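Rules for Working Near a Robot

A robot follows instructions called a program. A program does not know that your fingers are soft or that glass can break unless someone has written that in. For this reason, people who work with robots also follow written rules. A rule that many workplaces agree to share is called a standard.

The Holstead workshop rules have 52 entries. Most are for the engineers. The five below apply to everyone, including visitors.

1. Know where the stop button is before the robot is switched on. Pressing it must stop all movement.

2. Stay out of the robot's reach. Reach means the farthest point the arm and hand can get to, in every direction. A robot that is standing still may start again without a warning.

3. Check each object before it goes on the table. Cracked glass and loose lids are not allowed.

4. Start slowly. A new movement is first run at low speed and with a person watching.

5. Write down what went wrong. If an object is dropped or squeezed too hard, the entry goes in the logbook the same day. The logbook now has 446 entries. Engineers read them before they change a program.

Words to know
Gripper: the part of a robot that holds things. Some grippers look like hands.
Hazard: anything that could hurt a person or damage something.
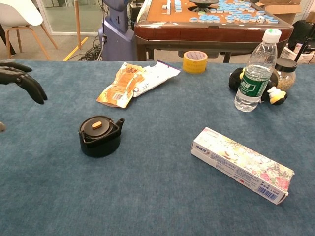 Birnness Robot Safety Team, Young Readers Pages

A black robotic hand is over the table at the left. Find the teapot, the glass jar, the water bottle and the plush toy. Which would you check under rule 3? A jar can break, and a bottle can spill if its cap is loose. A plush toy does neither, but a gripper can still tear it.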